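Vatik abre su sala de baños a una jornada de demostración sobre automatización de la limpieza

Nota de prensa — Marzo

Vatik ha celebrado una jornada de puertas abiertas dedicada a la automatización de tareas de limpieza en cuartos de baño, organizada con Bonetti, fabricante de porcelana sanitaria, y con la firma de ingeniería Ikonen. La visita reunió a 92 profesionales de la hostelería, la gestión de edificios y la fabricación de sanitarios, repartidos en 8 turnos.

El recorrido comenzó en la zona de inodoros, donde se encuentran instalados modelos de distintas alturas y formas a lo largo de una misma pared. Los operadores trabajan allí con pinzas de mano provistas de marcadores impresos, y algunos llevan además una mochila con el equipo conectado por cable. Los asistentes pudieron acercarse a los puestos y conversar con el personal técnico entre una toma y la siguiente.
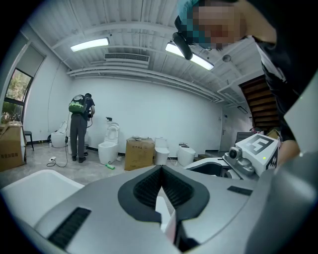

El programa Dakon

La actividad mostrada forma parte de Dakon, programa con el que Vatik recopila ejemplos de manipulación realizados por personas para el aprendizaje posterior de brazos robóticos. Hasta la fecha, el programa ha reunido 489 horas de trabajo en cuartos de baño, correspondientes a siete tareas definidas junto con Bonetti. Entre ellas figuran levantar y bajar la tapa del inodoro, repasar el borde de la bañera y retirar objetos del suelo.

Ikonen se ocupa de la sincronización de las señales y de la revisión de cada registro antes de su incorporación al archivo común. La empresa presentó durante la jornada la nueva versión de su herramienta de revisión, que permite descartar un tramo defectuoso sin perder el resto de la sesión.

Demostración en la bañera

La segunda parte de la visita se dedicó a las superficies de gran tamaño. En la bañera exenta, de interior blanco y brillante, el operador maneja una pinza con cada mano. Las almohadillas negras de los dedos, de material blando, quedan enfrentadas sobre la cuba. Según explicó el equipo técnico, las paredes inclinadas obligan a variar el ángulo de la muñeca con mayor frecuencia que en un lavabo, y los reflejos del esmalte siguen siendo una de las dificultades pendientes para los sistemas de visión.

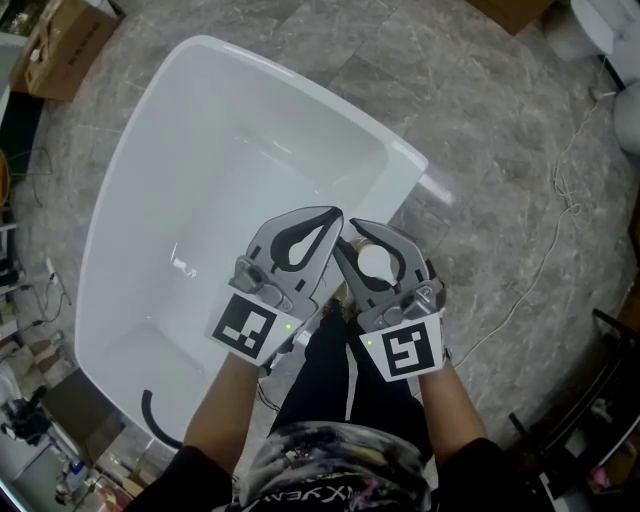 Desde Bonetti señalaron que la colaboración ya ha influido en su propio trabajo de diseño, y que la empresa estudia modificar el radio de algunos bordes para facilitar tanto la limpieza manual como la automatizada. «Un sanitario se usa durante décadas, y conviene pensar desde ahora en quién o qué va a limpiarlo», añadieron.

Próximas visitas

Vatik prevé repetir la jornada en octubre, con un turno reservado a centros de formación profesional. Las entidades interesadas pueden solicitar plaza a través del departamento de comunicación de la empresa, indicando el número de asistentes y el sector de actividad.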